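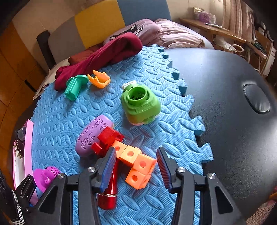

Salian Editorial Desk
Contributing editor, robotics and automation entries
Last revised 2018-03-30

Demonstration by hand-held gripper is a method of teaching a robot a manipulation task in which a person carries the gripper directly and no robot arm is present. A camera fixed to the tool records the fingers and the objects near them. The motion of the tool is recovered afterward and used to train a control policy.

The method is one of three in common use. In kinesthetic teaching, the operator pushes the arm itself through the motion. In teleoperation, the operator moves the arm from a distance with a leader arm, joystick or tracked controller.

Hand-held tools usually have two parallel fingers. Ribbed pads may be fitted to the fingers to improve grip on smooth or curved parts. Small plastic toys on a foam mat are a typical workload, as they vary in shape and can be handled in ordinary bedrooms.

The Castov set, collected at Lostaddale, contains 2,414 demonstrations from 33 homes. Its 17 task types include sorting, stacking and clearing. The later Skusbridge set uses 11 of the same task types and adds teleoperated runs for comparison.

Known limits include motion blur, loss of tracking near plain surfaces, and hand motions that a given arm cannot reach.

See also: Imitation learning; Teach pendant; Leader-follower control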